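Oana Filip
Sat 8 February

1/
I promised some people that I would write down how we teach a robot to handle small kitchen things by hand. I will try to do it in short posts. I am in the third month of this work at Grilteo, so please read it as notes from someone who is still learning.

2/
There are two ways we have tried. In the first one you sit at a remote station, you move two arms with your arms, and the robot copies you. In the second one there is no robot at all while you record. You hold a gripper in each hand and do the task yourself.

3/
I began with the remote station, the one Valentin Tudose built for the Kirkgate room. It is very good for learning patience. You feel almost nothing through it. I crushed a paper cup on my first morning and I thought I was being gentle.

4/
With the hand-held grippers you feel the object through the handle. Only a little, but it is enough. When the pads meet a bag you notice the resistance, and your fingers stop closing before you have thought about it. I would like the recording to have more of this kind of stopping in it.

5/
The camera on the gripper sees what you see below: two fingers, two black pads, and the part of the world between them. Later the robot will have the same view and not much more. So before each session I look at this view on the monitor and ask myself if I could do the task with only this.
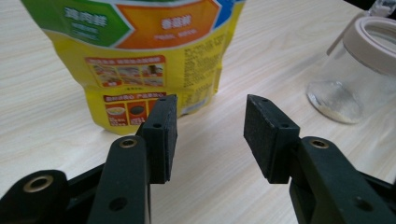 6/
How to hold your wrist. Most new people come in too flat, with the wrist locked, as if they carried a tray. Then the pads arrive at an angle, and one touches the object before the other. Come in slowly, let both pads arrive together, close, wait one breath, lift.

7/
The one breath is important. Teodor Bogdan made me do it again and again in my first week and I found it a little insulting. Then he showed me on the replay where my demonstrations had no clear moment between "closing" and "lifting". The two actions melted into each other, and the model learned the melted version.

8/
About bags. A snack bag is a terrible teacher and I am very fond of it. It is full of air, it wrinkles differently each time, and the shiny plastic throws the light back at the camera. If you pinch it in the middle, it pushes out on both sides. Now I take it near an edge, where there is less air to fight with.

9/
About glass. A jar does not change its shape, so people expect it to be easy. But the camera looks through it and sees the table, and the reflections move when you move. With glass I go slower, and I try to reach the same height on the wall every time. Lids are a separate subject and I will write about them another day.

10/
Two hands are much more than double the work. One hand usually leads and the other one waits, and the waiting hand gets bored. It starts to drift. In the replay you can see my left hand going for a small walk by itself while the right one is busy.

11/
Horațiu Ghiță gave me a rule which helped: give the waiting hand a place. It goes to its place, it stays there, and it leaves only when it has a job. I say the places quietly to myself. People passing the door must think I am praying. 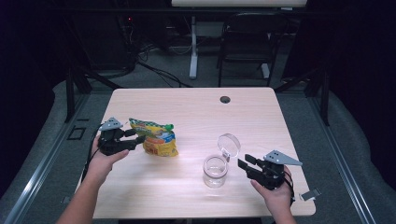
One gripper for the bag, one for the jar, both pointing to the middle of the table.

12/
Please look after your cables. I now check them before I pick up anything. If a cable pulls on the gripper even slightly, your hand corrects for it all the time, and this correction goes into the data as if it were part of the task. I lost one whole afternoon to this. The session looked fine until we plotted the wrist path, and it had a small regular bend to the left.

13/
Mistakes. We keep some of them. If I miss the bag and then recover in a calm way, the episode stays. If I miss it, say something in Romanian and grab it in anger, the episode goes away. The robot needs to see how one comes back from a bad grasp, and it can do without my temper.

14/
Somebody asked how much data is necessary. I can tell you only our case. The plan for this set is 1,000 episodes, and we have nearly 700 that passed the check. The older set, made at the remote station, has 1,120, and I will compare the two when I am allowed to. I do not want to guess before.

15/
What is "the check"? Aiman Oei watches the replay at double speed and marks the episodes where a hand hides the object for too long, or where the start position is too similar to the one before. He is kind about it, but he marks a lot. I have started to move the objects further between episodes just to have a shorter conversation with him.

16/
On moving the objects: be lazy in a random way. If I choose the new positions carefully, I always choose the comfortable ones, near my hands. So now I close my eyes, put the thing down, and then I only correct it if it would fall. It feels careless, and the start positions are better spread.

17/
Rest. The grippers are light when you pick them up and heavy after lunch. I do eight episodes and then I put both of them down and walk to the window. When I skip the walk, my closing becomes faster and my one breath becomes half a breath. You can find the hour before lunch in the data without looking at the clock.

18/
Would I go back to the remote station? For some tasks yes. Anything far above the table, or anything where the real arm would hit its own elbow, I prefer to record with the real arm. A person can reach into places where the robot cannot follow, and with the hand grippers nothing warns you. I have some beautiful episodes that no arm in our building can repeat.

19/
Next week we change to the Stoica pads, which are softer. Everybody tells me that I will have to learn the bag again from the beginning. I have asked for two quiet mornings first with no recording, only practice.

20/
If you do this work with other grippers, please tell me how you treat the waiting hand. Also if you have a good way to fix cables along the forearm without tape. The tape takes the hair with it.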